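第四章 末端夹爪与腕部相机的安装、校准和日常养护

读到这一章,说明底座和手臂已经固定好,控制柜也已经通过了第三章的上电自检。如果还没有,请先翻回去把那几页做完,我们不着急。夹爪这部分看起来零件不多,可是几乎所有打到服务台来的电话,最后都会绕回到这里的某一颗螺栓或者某一根线上,所以请允许我们写得啰嗦一点。

本章由Zireck现场支持组编写,最近一次修订为2022年9月11日,主要增加了4.3节关于远距离对准的内容,4.5节的表述也按照用户来信作了改动。

4.1 开始之前

请准备好下面这些东西,放在伸手就能拿到的地方:

内六角扳手一套、小号扭矩扳手一把、无纤维擦拭布、镜头气吹、随机附带的Stirnlow标定板,以及一支记号笔(后面会用它在螺栓头上画线,颜色亮一些比较好找)。

注意:拆装夹爪前,务必按下急停按钮,并将控制柜主开关旋至“断开”位置。只在示教器上点“暂停”是不够的,暂停状态下关节依然带电。

注意:手臂断电后由抱闸保持姿态。请不要在抱闸释放的情况下独自托着手腕干活,找一位同事帮忙扶一下,几分钟的事。

4.2 安装左右指座

1. 把手臂移动到维护姿态(示教器菜单“姿态”下的第7项),腕部法兰会转到朝向操作者、大致与胸口同高的位置。然后断电。

2. 用擦拭布把法兰面和夹爪本体的配合面各擦一遍。指尖摸上去如果还有颗粒感,就再擦一遍。哪怕只是一粒砂子夹在中间,装好以后整个夹爪都会歪,后面怎么标定都差那么一点点,让人很恼火。

3. 对准定位销,将夹爪本体轻轻推到底。推的时候手感应该是顺的。遇到卡滞请退出来重新对,不要用锤子,橡胶锤也不要。

4. 先装左指座,再装右指座。每颗螺栓先用手拧进两三圈,全部带上以后,再按对角顺序分两遍拧紧。扭矩数值印在附录B的表里,不同指座型号不一样,请以您手上的型号为准。

5. 用记号笔从螺栓头画一道线到旁边的壳体上。以后巡检时看一眼线有没有错开,就知道螺栓有没有松动,比每次都拿扳手去试省事得多。

6. 把腕部相机的线缆沿走线槽压好,在手腕弯曲处留出一点余量。余量太少,手腕转到极限时会扯到插头;太多又容易挂到周围的东西。我们习惯留一个松松的小弯,大概能穿过一根手指。

4.3 检查相机视野与远距离对准

夹爪装好之后,恢复供电,等待示教器上的相机图标变为绿色,再打开“实时画面”。第一次看到画面时,多数人会先去看中间的工件,这很自然,不过这一步请先看夹爪自己:左右两个指座都应当出现在画面下方,中间的间隙要露得出来。

如果机器安装在靠窗或者高处的位置,您会有一个很方便的条件,就是可以拿远处的建筑来检查对焦和水平。
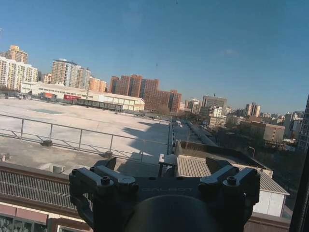
具体做法并不复杂。请按照下面的顺序来,中间不要跳步:

1. 将手臂移动到一个稳定的姿态,等待振动完全消失。刚停下来的时候画面会有极轻微的晃动,肉眼不一定看得出来,数几下呼吸再继续就好。

2. 在“实时画面”里打开网格线。挑一条您确信是竖直的楼体边线,看它和网格是否平行。请尽量选靠近画面中央的,边缘处有镜头畸变,直线本来就会弯一点。

3. 如果有倾斜,先别急着改软件里的参数,回到4.2节检查相机支架的两颗固定螺栓。十次里有九次是支架没有贴平。

4. 查看远处的窗格是否清晰。远处清晰而指座略微发虚,是正常现象,因为腕部相机要兼顾远近。如果远近都发虚,多半是镜头上有指纹,请参照4.4节清洁。

5. 确认左右指座在画面里的位置大致对称。若一侧明显偏高,请断电后重新检查该侧指座的螺栓和垫片。

6. 以上都没有问题,点“保存参考画面”。系统会把它存成底图,以后每次巡检都可以叠在一起比较。

提示:晴天直射的阳光会让自动曝光压得很低,深色的夹爪可能变成一团黑,看不出细节。遇到这种情况,请把曝光方式改为“手动”,初始值设为350,再一点一点往上调,直到指座上的螺栓头能够分辨为止。太阳移动以后可能还要再调一次,请多一点耐心。

注意:请勿让镜头长时间正对太阳。

远距离对准只用来检查相机的姿态和对焦,不能代替手眼标定。做完这一节,仍然要用Stirnlow标定板走一遍附录C的流程。Lovisa Løken在整理用户来信时发现,有好几位朋友把这两件事当成了一件,结果抓取点总是往一边偏,白白折腾了一个下午。

4.4 日常养护

每天开工前:看一眼螺栓上的记号线;用气吹吹一吹镜头;让夹爪空载开合几次,听听声音。健康的夹爪声音是均匀的,一旦出现“咔”的一下,请停机检查指座根部有没有夹入异物。

每周:用微湿的擦拭布清洁指座外壳,缝隙处用软毛刷。请不要使用酒精以外的溶剂,也不要把清洁剂直接喷到本体上,喷在布上再擦。

每开合2000次:给导轨补一次润滑脂,用量一粒米大小就够了。我们知道总有人忍不住多挤一点,可是多出来的油脂会粘灰,反而磨得更快。

每年三月前后:建议做一次完整的拆检,更换线缆护套和密封圈。备件可向Vergara备件库订购,订购时请报出本体侧面铭牌上的序列号。

4.5 常见情况与处理

画面完全没有,图标为灰色:先检查腕部插头是否插到底,听到“嗒”的一声才算到位。再检查控制柜内的相机接口。仍然没有画面的,请更换一根线缆试试。

报警代码1181:表示左右指座的行程不一致。断电后用手轻推两侧,感觉阻力较大的一侧通常就是问题所在。清理导轨,补润滑脂,重新上电后执行“夹爪回零”。若报警再次出现,请不要反复复位,联系服务台。

参考画面对不上:先想一想最近有没有挪动过机器底座,再查支架。Åsmund Wikström在Drondis站点调试时遇到过一次,查了半天支架,后来才发现是地脚垫被人垫高了一层,所以现在我们把底座写在前面。

夹持力忽大忽小:检查指尖软垫是否磨亮。磨亮的软垫请成对更换,只换一边会让两侧摩擦力不同,工件容易转动。

联系服务台时,请准备好序列号、报警代码和最近一次保存的参考画面,这样我们接起电话就能直接帮您看问题。手眼标定的完整流程见附录C,螺栓扭矩表见附录B。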